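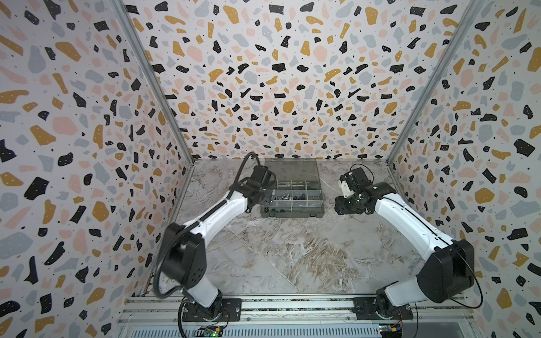
Tobiloba Danladi
Product Editor, Wall and Surface Coverings

Jesside Peel-and-Paste Wallpaper, Terrazzo Range

Jesside is a non-woven wallpaper sold by the roll. It is made for bedrooms, hallways, home offices and other dry rooms. The paste goes on the wall and the paper is hung dry, so there is no soaking time and no pasting table to set up. One person can hang it, although a second pair of hands helps on the first drop.

The terrazzo range has been in the catalog since May and comes in two scales. The large chip suits a single wall or a room where you stand well back. The small chip is better in narrow spaces and inside cupboards and alcoves. Both scales use the same inks, so they can be used in the same room.

Specifications

Roll width: 20 inches
Base: non-woven, matte face
Match: straight
Cleaning: damp cloth, no abrasives
Removal: dry strip, in full lengths
Minimum order: one roll
Trade pallet: 200 rolls

Ordering

Measure the height of the wall in two places and use the larger figure. Add four inches for trimming at the top and bottom. The straight match keeps waste low, but you will still lose part of each drop to line up the pattern, and more of it with the large chip. The order form works this out from your wall sizes.

Check the batch number on every label before you open the wrapping. Rolls from different batches can vary slightly in shade, and the off-white ground is where it shows first. We hold back stock from each batch for 20 weeks for anyone who runs short. After that we can't promise a match.

Samples are letter size and cost nothing. Tape one to the wall and look at it in the morning and again with the lights on. If you are choosing between the two scales, order both.

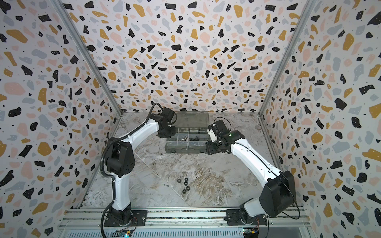

A busy pattern is forgiving on walls that aren't perfectly flat. Small dips and old filler marks tend to disappear into it. It will not hide a ridge or a loose edge of old paper, so sand those back first. New plaster needs to dry out fully and take a coat of sealer. On glossy paint, rub the surface down with medium paper and wipe off the dust.

Start from a plumb line and work toward the corners. Don't try to wrap a full width around an inside corner. Cut the strip so that half an inch turns onto the next wall, then hang the remaining piece over it from a new plumb line. Ekaette Ogbonna, our technical adviser, suggests a fresh blade for every drop. Smooth from the middle outward with a plastic spreader and wipe paste off the face before it dries.

Using it with other surfaces

The terrazzo range goes well with plain floors and with soft stone looks. Our Zemel floor vinyl is the one most often ordered alongside it. If the floor already has strong veining, the small chip is usually the easier choice. For paint on trim and doors, pick the ground color or one of the paler chips. Black trim works too, but it makes a small room feel tighter.

Not suitable for

Shower enclosures, backsplashes behind a stove, exterior walls, or ceilings with a spray texture. For kitchens and bathrooms see Pillay, our vinyl-faced paper, which can be scrubbed.

Delivery and returns

Stock rolls ship from the Trandero warehouse in two to three working days. Orders over $500 ship free. Unopened rolls can be returned within 20 days in their original wrapping. Cut or opened rolls can't be returned unless there is a print fault. If you see one, stop after the second drop and send us the batch number.

Trade accounts are handled by Ikechukwu Bashir. Custom colors are available from 1,000 rolls.

Page last checked 23rd September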